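Collecting update from Fitdale: the cup set is growing

In September we moved the kitchen part of our collecting work to the Fitdale room, and the first set is now complete. It has 300 demonstrations of one task: go to the wooden cup on the counter, close the fingers on it, and lift. The operators guide the arm by hand and the wrist camera records everything.

We decided to change the start position after every 13 recordings. In the older Skinner set the cup stayed too long in one place, and the model learned the place better than the cup. We also keep now the attempts where the operator misses and corrects — they are marked with a separate label, so each team can choose to use them or not.

The next goal is 4,000 recordings, together with the Stallitz site. If you want to propose an object for the list, please write to the Fudstead data desk before the end of the month.

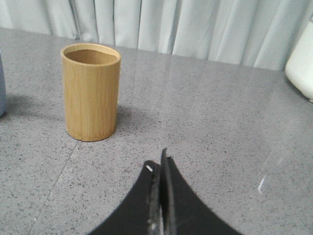

Skinner team replied that they would like the missed attempts kept in a separate folder also, as the label alone was easy to overlook when they loaded the last set.

3 comments · 11 shares

Recent items
New labels for the Stallitz drawer set
How we check a recording before upload
Operator hours for the autumn

You receive this newsletter because you signed up at Fudstead. Unsubscribe at any time.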